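Damask sofa cushions creasing at the seams and sliding forward: restuff, rewrap or replace?

Posted in Furniture & Upholstery, 1 Mar 2023

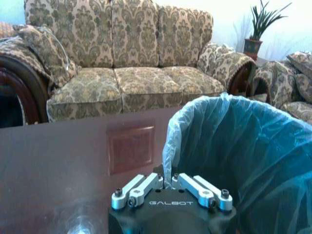
The sofa in the living room, with the loose pillow at the left end.

Three-seater, damask in beige and olive green with a large floral medallion, carved wood on the arms. The frame is sound. I have checked it by lifting one front corner and watching whether the other followed, and it did. There is a label under the deck that reads Derkorberg, which I take to be the maker or the shop, and I have found nothing under that name.

The problem is limited to the seat cushions. Each has a zipper at the back. Inside is a foam block with a layer of polyester batting glued to the top only. The cushions still look full from across the room, but after an evening's use they move forward and have to be pushed back. The fabric also gathers into creases near the seams. The center cushion is the worst of the three. The back cushions are fine.

I would like to keep the existing covers, as there is an armchair in the same fabric and I have no spare yardage. Three things I need to know:

Is the sliding caused by the foam or by the deck cloth underneath?

If I replace the foam, should it be cut to the size of the old block or to the size of the cover?

Can the covers be washed before they go back on? There is no fiber content tag. The fabric has a slight sheen.

Posted by tackstrip_14

Two separate faults, so treat them separately.

Sliding is a friction problem between the cover underside and the deck. Old deck cloth gets polished by use. Take out all three seat cushions, vacuum the deck, and lay down rubberized mesh shelf liner, the open-weave kind. Cut it 2 inches short of the front edge so it does not show. Do not use adhesive-backed liner. If the cushions still move with the mesh in place, the deck springs or webbing are sagging toward the front and you need to look at it from below.

Creasing near the seams is a fill problem. The foam has lost height or the batting has thinned, and the cover is now too big for what is in it. Measure the cover flat, seam to seam, excluding the piping. Cut the new foam to that measurement plus half an inch in width and half an inch in depth. Do not copy the old block. Old foam shrinks at the corners and you would be reproducing the fault.

Wrap the whole block in batting, top, front and bottom, and leave the back open so the zipper does not catch. Spray adhesive on the foam, wait until it is tacky, then lay the batting. For a cushion with a rounded front edge, let the batting roll over the front in one piece. A seam there will show as a ridge.

To get the block back in, fold it in half front to back, slide it in, and let it open inside the cover. Work the front corners first. A thin plastic bag over the foam helps. Pull the bag out before you close the zipper.

Pattern alignment: put a strip of masking tape on the underside of each cover before you empty it and write left, center or right on it. With a medallion this size, two swapped cushions will be obvious.

Do not wash the covers. Damask of unknown content can shrink unevenly, and the sheen may come from a finish that will not survive water. Even if they come out the right size, they will no longer match the armchair. Vacuum them inside and out with an upholstery tool. If they need more than that, ask a cleaner who will test a hidden area first.

Posted by Monside Bench

Just flip them. Mine were the same and I turn them over every 8 weeks or so when I do the floors. No more trouble. Costs nothing.

Posted by aklow_resident

Flipping works only if the cover has the patterned fabric on both faces. Many have plain cloth on the underside, so check first. It will also not fix foam that has already gone soft through its full depth. To test, press your fist into the middle of the bare block. If you can feel the deck, the block is finished.

On foam: ask for high-resilience, and ask for the density and the firmness as two separate numbers. Sellers often quote only firmness, and a firm low-density block will fail early. I would replace all three at once. A new center cushion between two old ones will sit higher, and the line across the front will look wrong.

I agree with the post above about washing.

Posted by Meijer

Thank you. The undersides are the same damask, so I flipped the center one and it made no difference. It failed the fist test. The left and right blocks passed, but I will order three. Mesh liner is down and the sliding has stopped for now.

Posted by tackstrip_14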